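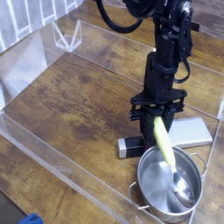 Checklist for the Hidholm Meetinghouse, with comments

Filled in by Nia Nicholas at the request of the Traltadel Conference property office. Conference form, my remarks. I was told to keep remarks to one line each and I have not done that.

1. Roof and gutters
Result: PASS, with reservations
The form asks whether the roof is "in good spiritual and physical stewardship." I can speak to the second part. Shingles on the north side are curling. The conference letter says the roof is good until 2035, a date that seems to have come from the man who sold it to us. I would like to see that in writing from somebody else.

2. Exits and exit signs
Result: FAIL
Main doors open outward and latch properly. The side door by the nursery sticks and needs a shoulder. It was reported as fixed in the last two annual reports. I pushed on it three times and a nine-year-old could not have opened it. Sign above it is lit.

3. Posted capacity, sanctuary
Result: PASS
The card by the coat rack says 102. The Easter bulletin thanked "the nearly 40 families who joined us," and depending on how you count a family that is either fine or well over. I asked who watches the number on a full morning. The answer was "the ushers," and the ushers said "the elders." Passed on the posting alone, which is all the form asks.

4. Fire extinguishers
Result: PASS
There are 4, all tagged and in date. The one in the pastor's study is behind a bookcase. I am told everyone knows it is there. Two of the three people I asked did not.

5. Fellowship hall kitchen
Result: PASS, conditional
Hood filter clean. Gas shutoff labeled. Pot handles and trivets in decent shape. The shutoff label is in pencil and will be gone by next winter. The sheet on the wall says a trained person must be present whenever the stove is on. I could find no list of trained people. Condition: a name on that sheet before the next funeral lunch.

6. Heating
Result: NOT INSPECTED
The furnace room was locked and the key is held "by the conference," according to the Mostyn congregation, who share the building with us on alternate afternoons. The conference says Mostyn has it. I don't see how a local church can be answerable for a room it can't get into, and I'd like that question sent up along with this form — it has come up before and been answered with a paragraph about mutual trust.

7. Electrical
Result: PASS
Panel is labeled and clear. One extension cord running under the carpet to the organ. I removed it. It will be back.

8. Nursery and children's rooms
Result: FAIL
Window in the door: yes. Two-adult rule posted: yes. Two-adult rule followed: the sign-in book has one signature on most pages since May. The conference policy is a good one and I voted for it as a delegate. We had a whole afternoon of table discussion over whether it should say "shall" or "is encouraged to," and we settled on "shall." I mention it in case anyone at Traltadel would like to know how "shall" is doing.

9. Steps, ramps and railings
Result: PASS
Ramp surface sound. Railing firm on the left, slightly loose on the right. Tightened while I was there.

10. Sound system and cables
Result: PASS
Taped down. Microphone stand is missing a foot and leans.

11. Records and sign-off
Result: INCOMPLETE
This is the part I have the most trouble with. The new form comes with a subscription to Bolix, where results are meant to be entered and then "affirmed" by the conference minister. I asked what happens if the conference minister does not affirm a result. The reply was that affirmation is pastoral and carries no authority. I then asked whether a building could stay open without it. The reply was no.

I would call that authority, and I'd be easier about it if we called it that too. Our people have been suspicious of bishops for a long time, for decent reasons, and I don't think a login changes the question. If the conference wants the power to close a meetinghouse, let it bring that to the delegates and ask. I might even vote yes. The nursery page makes a fair case for somebody looking over our shoulder.

Until then I have signed the paper copy only.

12. Follow-up
— Side door planed or replaced, then tested by someone small
— Extinguisher in study moved to the hallway
— Furnace key found, copied, one copy kept in the church office
— Nursery book checked monthly by an elder who does not have a child in the room
— Written roof opinion from a second roofer
— Reply from Traltadel on item 11, in plain words

N. Nicholas

Recent items
Letters: Who speaks for a conference between assemblies?
Mostyn and Hidholm, two years under one roof
Delegate report: the afternoon we spent on "shall"
Hymn sing moved to the fellowship hall
What the Bolix contract covers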